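Log the Force, Then Argue About the Model

Most planning software for robot arms still treats contact as a failure. The planner finds a clear path, the controller follows it, and anything that touches is an error. I think that order is wrong for repair work, and our tools should stop assuming it.

At Vorken we kept 3,045 motion logs through February. Reading them taught us more than two new perception models did. The camera usually knew where the part was. What we lacked was a record of what the wrist felt in the last 4 millimeters.

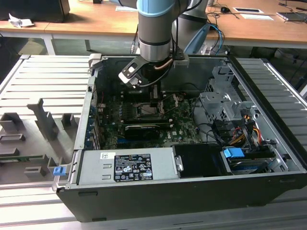 Opinion: Control Software

An open computer tower is a fair test. A gripper near the processor socket has a graphics card below it and a drive cage off to the right, and cables run where no CAD file puts them. A planner that refuses to touch a cable will refuse most of the job.

So I would log force at 500 hertz by default and let the planner ask for light contact. Retraining can wait until someone has read the logs.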